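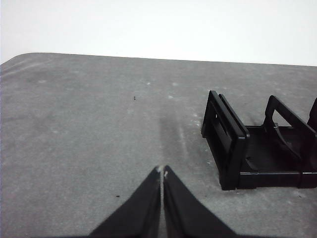
Photo: Karthik Sultana / Welmont cell documentation

4. Clearing and checking the work surface

Read this section before the first powered run of each shift and after any change of gripper fingers, fixture or program. It applies to all Welmont tabletop cells fitted with a two-finger gripper and a wrist camera. The work in this section is done by a trained operator. Maintenance staff may do it too if they have signed the cell log.

4.1 Before you start

Have the cell log, a lint-free cloth and the fixture sheet for the job within reach. Tools are not needed for the daily check.

CAUTION: Fingers that look closed can still pinch. A narrow gap between them does not mean the grip force is off. Keep your hands away from the fingers until step 3 is complete.

4.2 Daily check

1. Finish or cancel the running program. Do not stop a program in mid-move with the emergency stop unless there is a danger.

2. Move the arm to the park position at reduced speed.

3. Turn the mode key to HOLD, remove it and keep it on you. Wait for the amber lamp.

4. Look over the tabletop from the front and from one side. Pick up crumbs, chips and loose bits, however small. A dark speck on a gray surface can be read by the vision program as a part.

5. Wipe the table from the back edge toward you. Faint scuffs and worn patches may stay. Report any scratch you can feel with a fingernail.

6. Wipe both fingertips. Pale marks on a black finger should come off with a dry cloth. If they do not, log them as wear and ask for an inspection.

7. Check the holder or rack against the fixture sheet. Its base must sit flat, and the upright panels must be free of cracks. Do not shift it by eye – use the taught position.

8. Leave the pick area open. Cups, pens, gloves and spare parts do not go on the table, even with the cell in HOLD.

9. Return the key, step outside the marked floor line and run program 26 (empty cycle) at reduced speed.

NOTE: Program 26 does not close on a part. If the fingers touch the holder at any point, stop and go to section 9.

4.3 Clearances

Keep at least 10 cm between the holder and the path of the fingers, measured at the widest finger opening. Upright dividers are easy to misjudge in the camera view, so measure at the table. On cells with the older Gillness base plate, measure from the raised lip.

4.4 What goes in the log

Write down the cell number, your initials, the finger set and anything you cleaned off that came back. "OK" alone is not an entry. Logs are read each week by Anoma Gazi, and cells with more than 10 open remarks are taken out of use until the remarks are closed.

The paper log will be replaced by the Flosodetti terminal in August. Until then, entries made only on the terminal do not count.

Section revised 2025-05-15. Replaces all earlier copies posted at the cells.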